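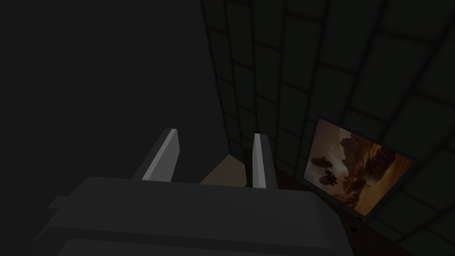

*Computer render: a two-fingered gripper in dark grey, with a pale inner face on the left finger.*

**Griltton gets its late bus back**

2021-07-12

Good news for anyone who has ever legged it out of the pictures before the credits to catch the last bus home (me, many times, once with a full choc top in my hand). The late run on the 28 is coming back! It starts again with the new school term, and it'll leave the Griltton interchange at twenty past ten, go up Mtshali Road, past the pool and the shops, and out to Urnach the long way.

If you moved here after May, you might not know what the fuss is. The 28 used to have a late run every night except Sunday, and then a new timetable went up in the shelters and the last departure was suddenly ten to eight. Ten to eight! That's dinner time. Anybody doing a closing shift at the supermarket was stuck, and so were the night class people, and so was my neighbour's kid, who plays futsal and had been getting himself home very nicely until then.

I rang Telico, the company that runs our buses, and got put through to Elmarie Oosthuizen in timetabling. She was pretty upfront. The late run had been cut on the strength of passenger numbers from over the summer holidays, when half the town is at the coast, and she said they should have waited for a proper month's worth.

"We had 400 people write to us, and a lot of them told us exactly where they got on and where they got off," she said. "That's more useful to me than any survey I could have paid for."

So if you wrote one of those letters, well done. I did mine on the back of a raffle flyer and I'm choosing to believe it helped.

A few things will be different from the old run, so have a read before you go and stand out in the cold.

The bus won't go down Weir Lane any more. The turning circle at the bottom is too tight for the newer buses, and Telico wants everyone from down there to use the stop outside the chemist. It's a 200 metre walk, uphill, and there's one street light on it. Taras Vakulenko has lived on the lane for years and works evenings at the hospital laundry, and he isn't thrilled.

"I'm glad it's back, I'll be on it the first night," he told me. "But I'd like a second light. My mum visits on that bus and she won't walk up there in the dark."

I asked the council about the light. They said it's on the list for the next round of street works, and they couldn't give me a date. I'll keep asking. (They know my ringtone by now, I reckon.)

The other change is the Urnach end. The old run stopped at the hall and turned around. The new one carries on to the caravan park, which adds four stops and makes sense to me, seeing how many people live out there all year now. Gilles Carré at the park office has already put the times up on the laundry door and says people have been taking photos of it with their phones all week.

Fares stay the same as the daytime run. Concession cards work, your ten-trip ticket works, and you can still pay the driver with coins. Bikes are the one sore point. There's no rack on the bus they're using at night, so folding bikes only. I know that'll annoy the mill crowd, and if you're one of them, tell Telico while they're in a listening mood.

Speaking of drivers, the regular on the late run will be Rok Radonjić, who plenty of you will remember from the school bus. He's been driving for 18 years and asked for the night shift himself. He likes the quiet, he says, and there's always a fox near the quarry gate. I've never seen the fox. I'll be sitting on the left and looking out for it.

The run isn't locked in forever, mind you. Elmarie says it'll be looked at again after two school terms, and they'll be going by how many people tap on or buy a ticket. So use it! Go and see a film, stay for the second half, have dinner at your sister's and don't drive. Agnese Org at the Regal has already moved her evening session fifteen minutes earlier so that people can make the bus with time for the loo, and she's thinking of doing the same for the Saturday double.

Printed timetables will be at the library, the chemist and the interchange kiosk before term starts. The large print one is only at the library, so ask at the desk. If your stop isn't listed and you think it should be, the feedback forms are in the same rack.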